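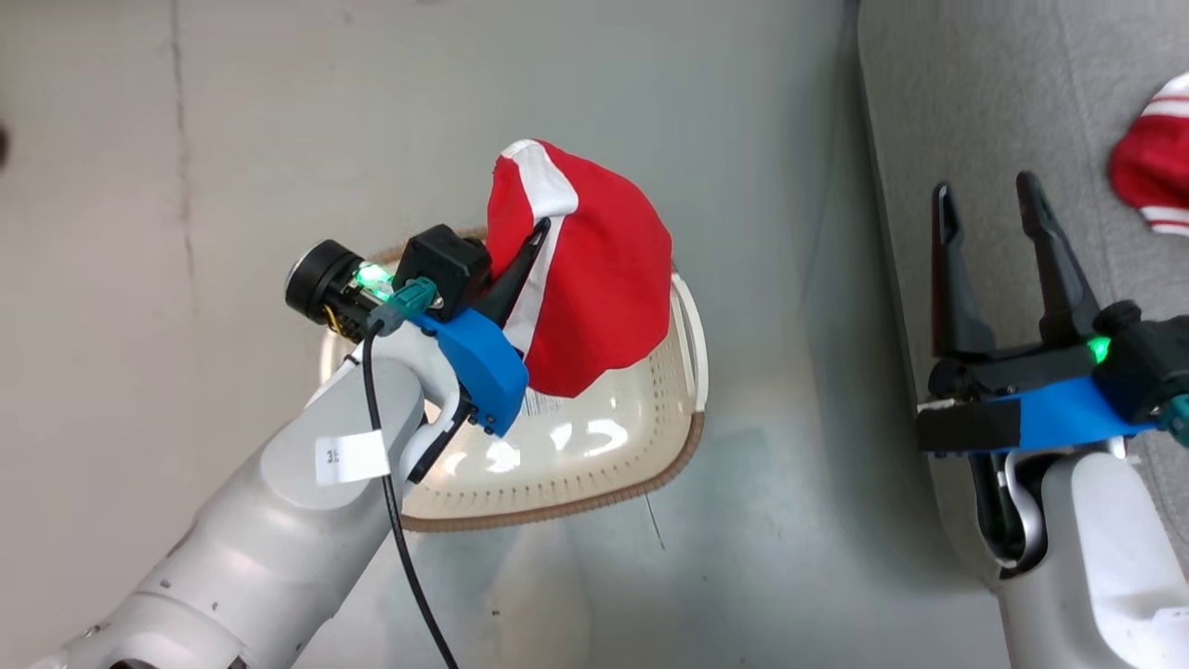

4. Setting up the Swift Display

This section explains how to put up the Gidirex Swift Display in a hall, library or school corridor. Please read it to the end before you open the long bag. Two adults need 20 minutes for the work if they have done it before, and the first time it takes longer.

4.1 Before you start

1. Choose a wall or a quiet corner where the floor is level. The display is 600 cm long when all the panels are joined.
2. Check that the panels will not stand before a fire exit, a radiator or a window which must be opened.
3. Take out the contents list from the pocket of the long bag and compare it with the parts. If a part is missing, write to the Beramstead office on the same day, so we can ask the last borrower.
4. Keep the foam sheets. You will need them for packing.

Note: The panels are numbered on the back, at the bottom left. Panel 1 is the title panel.

4.2 Joining the panels

5. Lay all 10 panels on the floor with the printed side up. Please do not walk on them, also not in socks.
6. Screw two feet into each panel. Turn them by hand until they stop.
7. Lift panels 1 and 2 together, one person at each end, and push the clips on panel 2 into the slots of panel 1. You should hear a click at the top and at the bottom.
8. Make a small angle between the two panels. A straight row falls easily.
9. Continue with the other panels in the order of the numbers, and change the direction of the angle every time, so that the row makes a zigzag.

Caution: Do not leave fewer than three panels standing without a person beside them. The clips are strong only when the neighbour panel carries some of the weight.

Caution: The display is made for indoor use. Wind will blow it over even in a covered market.

4.3 The sound box

10. Put four AA batteries in the sound box. They are not included in the loan.
11. Place the box on the shelf of panel 6 and slide the switch at the back to ON.
12. Press the green button once. The screaming call of a swift party is played, and it stops by itself.
13. Set the volume with the small wheel. In a library we recommend the lowest third.

Note: Please do not play the calls outdoors or near an open window in the nesting season. Birds which look for a nest place may answer to them.

4.4 Cards and leaflets

14. There are 64 matching cards in the tin. Each card with a bird has a partner card with a map of its journey. Count them before and after the event.
15. Put the leaflets in the holder on panel 9. They are free for visitors and you don't need to send back the rest.
16. If you have a local nest box project, you may fix your own notice to the blank part of panel 10. Use only the white putty from the tin. Tape takes off the print.

4.5 Languages

The panel texts are in English. A Korean text booklet was prepared by Dong-hyun Yeon and Yi-an Baek for the event in Medstead in September, and it can be ordered together with the display. The booklet follows the panel numbers.

4.6 Packing

17. Wipe the panels with a dry cloth. Do not use glass cleaner.
18. Take the row apart from panel 10 back to panel 1.
19. Remove the feet and put them in the cloth bag.
20. Put one foam sheet between every two panels, printed sides facing each other.
21. Take the batteries out of the sound box before you close the lid.

Text of this section last changed: Nov 1, 2021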